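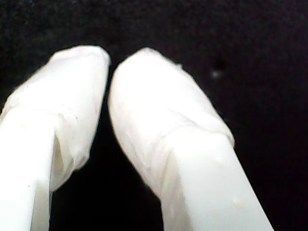 Figure 1. The gripper fingers with wrapped tips, nearly closed, as seen by the wrist camera.

We use cookies to remember your reading preferences. Accept / Manage settings

Teaching a Two-Finger Gripper to Fold and Place Small Cloths by Remote Control

Final report, Automation Project Course
Authors: Arūnas Lill and Sugeng Kwok
Project partner: Trulomska

1. Purpose of the project

Trulomska packs small cloth items by hand and asked the department whether a low-cost arm could be taught the work by its own staff, without programming. The project group was given one semester and one arm. This report covers the recording of demonstrations, the training of a model from them, and the results of the final trial in February.

The task was limited to three steps: pick up a cloth by one corner, fold it once, and place it in a shallow tray. Sorting by color or size was left out of the project from the beginning.

2. Equipment

The arm was a Hoden six-joint unit on loan from the department. It carries two straight fingers that close toward each other. The bare fingertips are hard and slid off thin cloth during our first attempts, so both tips were given a soft wrapping (Figure 1). The wrapping was renewed whenever the operator judged that it had begun to shift on the finger.

Control was by a Saltach hand controller. The operator's hand position was sent to the arm, and a trigger set the opening of the fingers. Work was done over a dark surface. The white fingers stand out strongly against it in the wrist view, although they are also overexposed under the lamp, and fine detail on the tips is lost. The group considered changing the lamp during the recording period but decided against it, as demonstrations made before and after would no longer match.

3. Recording demonstrations

Two methods were compared. In the first, the operator held the arm and moved it by hand through the task. In the second, the operator sat at the controller and worked from the camera view. Hand guiding was easier to learn, but the operator's sleeve and fingers often entered the view, and those recordings had to be discarded. Remote control was slower at the start. A new operator needed 40 minutes of practice before completing the full task without help.

The group therefore used remote control for all training data. The target was 3,000 demonstrations; 2,180 were accepted. The shortfall had two causes. The arm was shared with another course, and our first rule for accepting a recording was too loose, so an early batch had to be checked again and much of it removed. Under the final rule, a demonstration was accepted only if the cloth was lifted on the first or second try and released fully inside the tray.

Both authors acted as operators. Mr. Lill tended to approach the cloth from above and close slowly. Mr. Kwok approached at an angle and closed quickly. The group did not correct this difference, which in hindsight was a mistake - the trained model sometimes began one approach and changed to the other halfway down.

4. Results

The final trial consisted of 40 runs with cloths that had not been used in training. All three steps were completed in 15 of them. Most of the failed runs ended at the pick, usually with the fingers closing just above the cloth. When the corner was gripped well, the fold and placement generally followed.

These results do not meet the partner's needs. They do show that staff could record usable demonstrations after a short practice period, which was the question Trulomska cared about most.

5. Recommendations

A later group should agree on one manner of approach before recording begins, and should reduce the lamp brightness. A molded soft tip from Jõgi was priced but not ordered. It may hold its shape better than wrapping and is worth testing first.

Comments (3)

marta_w
Did you try recording with the cloth already bunched up? Ours picks bunched cloth much more easily than flat.

S. Kwok
We did not. All cloths were laid flat at the start of each run, as the partner's process requires it.

benchtop22
Same problem here with two operators. We ended up training on one person's data only and it got better, even with far fewer recordings.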